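Status: second release, 12th July. Replaces the first one completely. If you still have the old archive, delete it, as the episode numbers have been reused.

# Pluken: small-item sorting by hand-held gripper

Pluken is a set of demonstrations of one household job: picking hair accessories and small jewellery off a table and putting them into an open tray. People did the job themselves with hand-held grippers. There is no robot in the recordings. The gripper tool has the same finger shape as the one on our arm, so the motions can be replayed or learned from without much conversion.

The set was put together by the Zarine group for work on grasping light, tangled and springy things. Most of our earlier data was blocks, cups and boxes, and policies trained on it were poor at anything that moved when touched.

## What is in it

| Item | Value |
|---|---|
| Episodes | 572 |
| Tools per episode | 2 (left hand and right hand) |
| Setting | ordinary rooms in private homes |
| Task families | sort, clear, untangle |
| Tele-operated episodes | none in this release |

Each episode holds video from both tools, the pose of each tool over time, the opening width of each pair of fingers, and one line of text saying what the person was asked to do. Video and pose share one clock. Finger width is logged on its own clock and resampled by the loader.

The three families:

- **sort** -- items start loose on the table and go into the tray, grouped by kind where the instruction asks for it
- **clear** -- items start loose and go into the tray in any order
- **untangle** -- a heap is pulled apart on the table, and the separate pieces are then put in the tray

An episode belongs to one family only. If somebody began with `clear` and had to stop and untangle a chain, it stays `clear` and gets the tag `snag`.

## The set-up

Tables were used as found, with whatever cloth the household normally had on them. We asked people not to swap a patterned cloth for a plain one. Plaids and florals are well represented, which makes segmentation harder than in our lab sets. Light also varies a good deal, and white tray interiors can come out very bright.

Items came from two sources: a bag of cheap accessories bought by Marisol Ríos and handed to every household, and whatever people added from their own drawers. There is no master list of the second kind. Treat the object labels as a help and expect gaps.

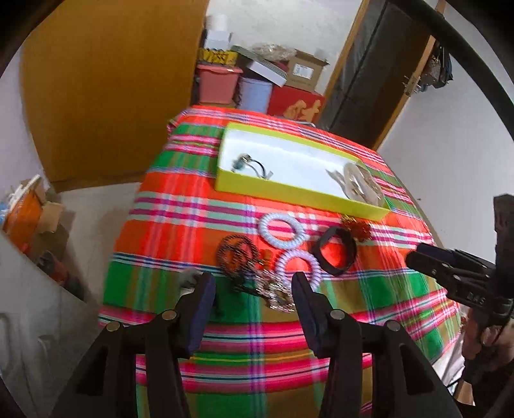 *A `sort` table with both tools in view. Coiled hair ties, a wide black band and a heap of jewellery are on the cloth; two items are in the tray.*

The coiled ties are the most useful objects in the set and the most awkward. Closing the fingers across the full width squashes a coil and it tends to spring out when the pads tilt. Most people ended up putting one finger through the middle and pinching the ridge on one side. Both styles are in the data and both are kept, including the failures. The field `grasp_style` is filled in by hand as `across`, `rim` or `other`.

Chains and bracelets were mostly lifted from one end and lowered slowly. Items with a stiff part, such as clips and bands with an ornament, were easier, and those episodes are short.

## How the demonstrations were made

Each person had a short practice before recording, usually with a few items from the bag. Fidelina Restrepo wrote the instruction sheet. In full, it says:

1. Put on both tools and open and close each one fully.
2. Hold both still over the table until the tone.
3. Do the task as read out. Use either hand or both.
4. If you drop something on the table, carry on. If it falls on the floor, leave it there.
5. When you are done, hold both tools still until the second tone.

The full open and close at the start is used for calibrating finger width, so do not trim it off before running the calibration script. It can be trimmed afterwards.

We did not tell people how fast to go. Early on we did, and the result was hurried and full of drops. Those recordings were in the first release and have been taken out.

Two-handed use varies from person to person. Some kept the second tool parked at the side of the table for the whole episode, some passed items across, and some used it to hold down one end of a heap. The field `hands_active` records this as `one`, `both` or `mixed`. A parked tool is still tracked and its stream is still present. If you train a two-arm policy on everything, you will get an arm that mostly hovers. Filter first.

## Folder layout

```
pluken/
 episodes/
 0001/
 left.mp4
 right.mp4
 pose_left.csv
 pose_right.csv
 width.csv
 task.txt
 meta.json
 calib/
 splits/
 tools/
 CHANGES.md
```

Poses are position in metres and orientation as a quaternion, w first. The origin is wherever the left tool was at the first tone, so it differs between episodes. There is no table frame. If you need one, `tools/fit_table.py` estimates a plane, and it works well enough on flat cloths and badly on rucked ones.

## Loading

```
from pluken import Episode

ep = Episode("episodes/0001")
for step in ep.steps(rate=10):
 left, right = step.pose_left, step.pose_right
 w = step.width
```

`rate` is in steps per second. Leave it out and you get every video frame. The loader drops steps where either pose is missing unless you pass `keep_gaps=True`.

## Splits

Splits are by household, never by episode. A home that appears in `train` does not appear in `val` or `test`. Please keep to this in published numbers. A random split by episode gives much better results and they don't mean much, as the same cloth and the same hair ties turn up on both sides.

There is also a small list, `splits/replay.txt`, with 50 episodes that were played back on our arm at the Prelholm lab. It marks each one as completed, partly completed or stopped. Playback was open loop with the items laid out by hand to match the first video frame, so a stopped run says as much about our laying-out as about the demonstration. Baiba Lapiņa did the playback and her notes are in `splits/replay_notes.md`.

## Known problems

- **Pose drift.** Tracking is visual and it slips when a tool gets close to a plain wall or faces one for long. Drift is flagged in `meta.json` as `drift: true`. The check misses slow drift.
- **Tools blocking each other.** When both work over the tray, one often hides the other's target. We have not tried to fill this in.
- **Blur.** Items close to the fingers are often out of focus, and fast turns smear everything. Small pieces with no clear outline were labelled `unknown_small`.
- **Right-hand bias.** Most people did most of the work with the right tool. Mirroring the data helps a bit. Mirror the poses as well as the video -- we have had two reports of people forgetting.
- **Width readings near closed.** Below a few millimetres the reading is unreliable with thin objects. A hair tie pinched at the rim can read as fully closed. Don't use width alone to decide whether something is held.
- **Missing ends.** A few episodes stop before the second tone. They have `complete: false`.

## Labels

Object labels were added by Giuliana Marulanda and Yurani Restrepo from the first and last clear frames of each episode. They mark what is on the table, what is in the tray, and what was left or lost. They did not label every frame in between. Where the two of them disagreed about an object, the more general word was used, so `ring_like` covers bracelets, bands and hair ties that could not be told apart.

Outcome has three values: `all_in`, `some_in`, `none_in`. Items that fell on the floor count as not in.

## Homes and privacy

The recordings show parts of people's rooms, including shelves, stored boxes, doors and whatever was stacked nearby. Every household saw its own footage and agreed to its use in research. Faces were blurred where they appeared. Sound was removed after the tones had been used for timing. Hands, sleeves and the second tool are often visible and have been left as they are.

Households can withdraw at any time. When one does, we remove the episodes and leave their numbers empty. Check `CHANGES.md` before you start anything long, and pull the current version.

Please do not try to work out who lives in a home or where it is, and do not publish crops of the background for their own sake.

## What it is good for, and what it isn't

We have used it for training grasp proposals on soft and springy items, for learning where to let go over a tray, and for testing trackers on patterned cloth. It has also been handy as a hard test set for object detectors.

It has no force readings. Nothing in it tells you how hard the fingers were pressing, and anything sold as a force estimate from this data is a guess from finger width. It is also all tabletop, with seated or standing adults, and should not be used to make claims about handling things on or near a person.

## Next release

A tele-operated part is planned for August, recorded on the Agudelo rig with a person driving the arm from a pair of handles. It will use the same bag of accessories and the same task lines, so the two ways of demonstrating can be compared directly. The aim is to reach 3,000 episodes across both parts in the end, although that depends on how many homes will have us back.

The file layout will stay the same apart from an extra `source` field, `handheld` or `remote`. Code that reads `meta.json` strictly will need a small change.

## Licence and contact

Free for research and teaching. Ask first for anything commercial. Cite the name and the release number; there is no paper yet.

Send corrections to labels as a patch against `meta.json`, one episode per commit. For broken video, give the episode number and the time where it goes wrong. Fidelina Restrepo looks after withdrawals and anything to do with the homes, and Baiba Lapiņa takes questions on poses and playback.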